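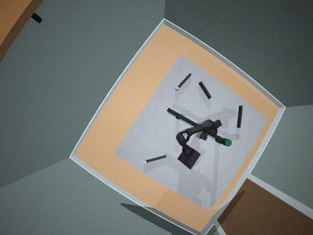 A gray mat on a tray-style tabletop, seen from overhead.

FOR IMMEDIATE RELEASE

Dendwood Opens Its Fall Table Swap to Everyone in Jultbridge

JULTBRIDGE, October. Hi, it's Noemí Varela, and I get to write this one myself because I own the shop and our usual writer is on her honeymoon (congratulations, Brovley Street's favorite couple!). So you're getting it in my words, and I tend to run on when I'm excited.

Dendwood has sold and repaired secondhand furniture on Brovley Street for 8 years. Every fall we've done a small table swap for our regular customers, mostly people who already had my cell number. This October we're opening it up to the whole town, and we've rented the old Magaña warehouse behind the train station to do it. We have 98 tables signed up already and room for 200, so please, if you've got a dining table you bump your hip on every single morning, call me.

You bring in a table, any size, as long as it stands up by itself. We look it over at the door and give it a colored tag: green, yellow or blue. Your tag lets you take home any other table with the same color. If you fall for something one color up, you can pay the difference, and the prices will be posted at the front desk so there's no haggling with my nephew. Desks count. Coffee tables count. Ping-pong tables do not, and I'm sorry, but last year was a lot.

Drop-off starts Tuesday at 8 a.m. and the swap itself opens that same day at noon. We'll stay until the last table is gone or my feet give out.

I started doing this after my aunt moved into a smaller apartment and tried to give away a gorgeous oak table that seated ten. She couldn't find a taker for months, and all that time a family two blocks over was eating dinner in shifts at a card table! They're still using hers. I think about that every time I see a perfectly good table out on the curb in the rain.

We're also running a repair corner all afternoon. Wobbly legs, stuck leaves, water rings, that kind of thing. Small fixes are free while you wait, and for bigger jobs we'll write you up a price and you can bring it by the shop later. If you have the missing screws in a sandwich bag somewhere, bring the bag.

Parking is in the station lot, and the loading door is on the side facing the tracks. We can help you carry. We can't deliver that day, but Jultbridge Hauling has offered a flat rate for anyone inside town limits, and you can book it at the desk.

Admission is free. To sign up a table or ask me anything, stop by Dendwood during shop hours and ask for Noemí.

###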